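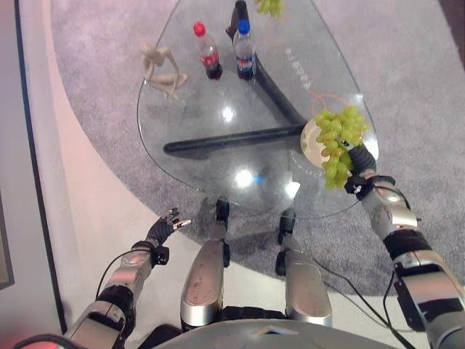 Slide 4, the stop fault. I'll keep this to 6 minutes. The fault was in how the arm released after an emergency stop. On the Hurnero build, cutting power to the arms also cut power to the fingers, so whatever was held got dropped. With grapes over a dish on a glass table, a drop costs you very little. Swap the grapes for one of the full cola bottles and you have a broken tabletop and someone reaching in to clear it.

Ebbe found it in July during a run of 34 stops. The hand opened on 2 of them. Say plainly that we had signed the stop off before that.

Cause: the hold setting lived in the hand controller and was lost on restart. Vidar traced it. The log showed a normal stop each time, so don't blame the operators.

(Pause for the log slide.)

Fix: the fingers now lock mechanically when power goes. Sekent made the part. We have done 2,000 stops on the bench with no release. We have not tested it with a wet grip, and if Tiwari ask, tell them so.

Still open: how a person frees a trapped finger once the lock is on. Holger has a draft procedure. Take questions on that, then hand over to Ragnvald.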